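Caltby Allotments Association — notes from November meeting

Start 7.15pm, hall side room. Apologies taken as read. Last minutes agreed, one spelling put right (Brukberg Lane, not Brookberg).

Water. Trough by the bottom gate still leaking. Flalus quoted 100 pounds for new valve and fitting, agreed, get it done before frosts. Standpipes off end of the month.

Waiting list — now 29. Two half plots coming free on the Brukberg side, offer to top of list first. Letters to go out this wek.

Rents. Proposal to put full plot up to 70 pounds from spring. Long discussion. Half plots to stay as they are for now. Vote put off untill next meeting.

Seed order. Pisharody catalogue, forms back to the hut by end of month please, late ones wont be added.

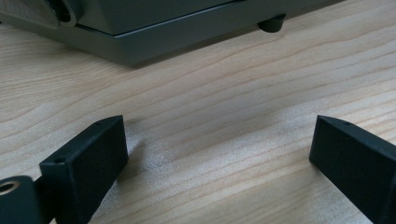
A plotholder from the top end asked whether bonfires could be kept to after 4pm, as smoke had been going over the gardens on the lane. Agreed, notice to go on gate.

AOB — skip in spring, price wanted. Closed 8.40.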